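Sealing an old garage slab before winter — worth it or not?

Home Improvement > Floors, Basements & Garages

slabhappy_jim
Posted 3 Aug 2020

We bought a place outside Trarstead last year with a detached two-car garage. The slab is original to the building, which the county lists as 1964. It has never been coated as far as I can tell. It dusts badly. I sweep it, and two days later there's gray powder on everything again, including the shelves.

I want to put something down before it gets cold. The choices I've been given are a penetrating sealer (Pomare makes one the local store carries), a two-part epoxy kit, or leaving it alone. The epoxy kit is $128 a box and I'd need two. A contractor from Cascombe quoted me $3,340 to grind it and coat it, which is more than I paid for the lawn tractor that lives in there.

Anyone done this on a slab this old?

mudroom
Penetrating sealer. Don't bother with epoxy on a slab from that era, there's almost certainly no vapor barrier under it. I did epoxy on mine and it let go by the back wall the second spring. Came up in sheets.

torquewrench_ed
Disagree. Epoxy fails when people skip the prep. Mine has been down nine years with two cars on it and there's one chip where I dropped a jack stand. Degrease, etch, rinse, rinse again, let it dry longer than the box says.

mudroom
I did all of that. Etched twice. Water coming up from underneath doesn't care how clean the top is.

torquewrench_ed
Did you do a moisture test first?

mudroom
No. Which I would do now.

kettle_and_hound
Tape down a square of plastic sheeting, all four sides, leave it a day or longer and look under it. If it's damp or the concrete has gone dark, skip the epoxy. It costs nothing if you have a painting drop cloth you can cut up. Do one near the door and one at the back, mine gave different answers.

Also figure out what your dusting is. If you can scratch the surface with a nail and it powders, the top layer is weak and you want a densifier before anything else. That's a separate product from a sealer, although some bottles claim to be both.

slabhappy_jim
Scratched it with a nail last night. It powders by the side door and hardly at all in the middle. Plastic is going down tonight.

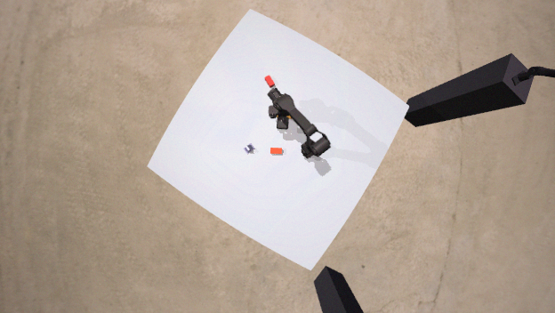 Does a densifier have to cure before the sealer goes on?
It depends on the product, but most labels call for a day or more between the two, and a rinse to get the residue off. Follow whichever label has the longer wait.

fourpennynail
I used the Senudcombe densifier on a basement floor, and it took two coats before the dusting stopped. One gallon did not go as far as the label said. Old concrete drinks it. Buy extra and return what you don't open.

torquewrench_ed
Densifier is fine for dust. It won't do anything about oil. If you park a leaking tractor on it you'll have a stain you can't get out, and then you'll wish you'd coated it.

kettle_and_hound
A piece of cardboard under the tractor fixes that.

torquewrench_ed
Until somebody moves the cardboard.

slabhappy_jim
Update on the plastic. Dry near the door after two nights. At the back there was fogging on the underside and the concrete was darker when I pulled it up. The back wall is on the uphill side of the lot, so I guess that makes sense.

mudroom
Same wall as mine. There's your answer.

torquewrench_ed
OK, I'd hold off on epoxy with that result. Check your gutters though. My brother-in-law had a damp slab and it was a downspout emptying right at the foundation. He put a six-foot extension on it and the floor dried out over the summer.

slabhappy_jim
No gutters on the garage at all. I'll price some.

fourpennynail
Gutters first, then densifier, then see where you are next year. You can always coat it later. Getting a bad coating off is the miserable part — I rented a grinder for one and was still finding dust in the furnace filter at Christmas.

slabhappy_jim
That's the plan then. Is it all right to put densifier on the damp end or should I wait on that part?

kettle_and_hound
The water-based ones can usually go on slightly damp concrete, as long as there's no standing water. Read the bottle. I'd do the door side first and see how you like it.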